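Rumetti moving planner: reviewed after one house move

We used the Rumetti planner for our move in March, from a three-bedroom house we had owned for nine years to a smaller one on the other side of the county. It's a paper binder with a set of printed room labels and a phone app that goes with it. I paid $36 for it. The plain binder without the app is $34.

The binder is split into sections for selling, buying, packing and the first month in the new place. The selling section was the one we used most. It has a page for each showing, with room for the agent's name, the time and whatever feedback came back. Our agent, Nathalie McIntyre, liked it enough to photograph a couple of pages for her own use. The buying section is thinner. There is a checklist to take to viewings, and it covers the things people forget, such as water pressure, which way the yard faces and where the breaker box is. It doesn't leave enough space to write the answers. By the third house we were writing on the back.

The budget pages are good. You put in your estimates on the left and the real figures on the right. We had guessed low on the movers, and the final bill was $1,950 with the piano. Seeing that next to our estimate was not pleasant, but it did make us cut back on new blinds before we had ordered them. 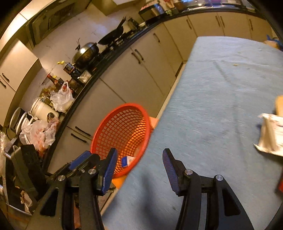
The labels come in a pack of 40, color-coded by room. That is not enough for a family house. We ran out while we were still on the upstairs bedrooms and bought a second pack. They stick well to cardboard and badly to plastic bins, so tape over them if you use bins.

The app is the weak part. You are supposed to scan a label and type in what is in the box, and then search for it later. Scanning worked most of the time. Searching was slow, and it won't find "kettles" if you typed "kettle". My husband Colton gave up on it the first evening and wrote on the boxes with a marker. I kept going for the kitchen and the office, and I did find the passports that way – so it was not a total waste.

One more complaint: the change-of-address list. It has the bank, the post office, the car insurance and the doctor, but no line for the vet or for the old utility accounts. We got a final water bill forwarded to us six weeks late.

Lise Wong, who bought our old house, had the Prurach planner, and we compared them at the final walk-through. Hers has more pages on mortgages and nothing on packing. If you are a first-time buyer coming out of a rental, that one may suit you better.

I would buy the Rumetti again, but only the $34 version, with an extra pack of labels and a thick marker.

Rating: 3.5 out of 5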